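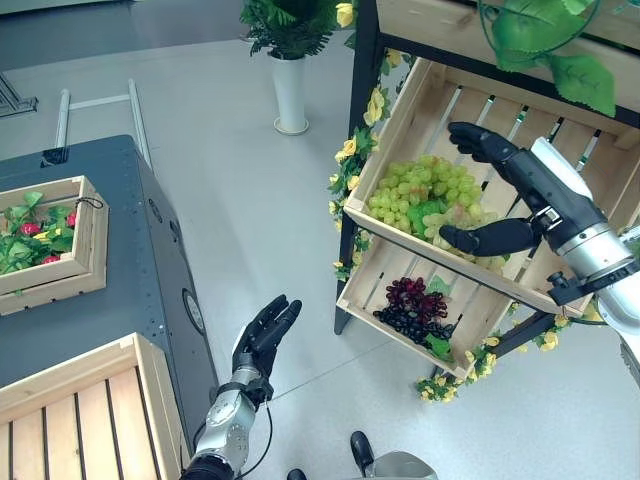 Green grapes in the upper crate, dark red and purple ones below, yellow roses down the side.

Oketti market stand -- fruit display notes and photo set

Hello! This folder is everything I have on the fruit stand display: the photos, the item list, and a few notes so that whoever dresses it next doesn't have to start from scratch like I did. I wrote most of it in June with a cup of tea going cold next to me, so forgive the odd wobble.

What's in the folder

photos/ has 812 pictures, all of the display and nothing else. They're sorted by shelf, then by crate.
items.csv lists 110 bits and pieces, one per line, with a name, a colour and which box it lives in.
layouts/ has my sketches. Scanned, slightly wonky, still readable.
old/ is the Lirance layout. I keep it for the vine arrangement, which I still like better than mine.

The display itself

The main piece is the tilted shelf with the black metal frame and the pale pine crates. The slats have gaps between them, so small fruit on its own looks lost (I tried plums, they vanished). Grapes are perfect! A big bunch fills the middle of a crate and you only need a few leaves tucked in to finish it off. I put the green ones up top and the dark ones underneath, near the front edge, with a single leaf beside them.

The vines with the yellow silk roses go up the left side and then along the bottom. Start at the floor end and work upwards, or you'll run out halfway -- ask me how I know. Let the last cluster of yellow flowers hang low. The big artificial leaves belong on the higher shelf and should droop over the edge a bit.

Strawberries are a separate thing altogether. They're little plants in a square wooden tray, and the tray sits on top of the grey metal cabinet across from the grapes. Mind the thin cord loop on the corner of the tray, it catches on sleeves.

Naming

Filenames go shelf, crate, item, number, so upper_green_grapes_040 is the fortieth picture of the green bunch. I stopped at 70 for any one item. Anything starting with "wz" came from the Wieczorek boxes and may have a different leaf colour in the list, which I haven't tidied up yet.

Known problems

"Purple grapes" and "red grapes" in items.csv are the same bunch. I've changed my mind twice about what colour it is.
The yellow flowers are entered as roses everywhere, even where they might be something else.
The Edach crates aren't in the list at all. Sorry! They're on my to-do pile.

Using it

Help yourself to the lot. If you change a layout, save it as a new file in layouts/ and leave mine where it is, please.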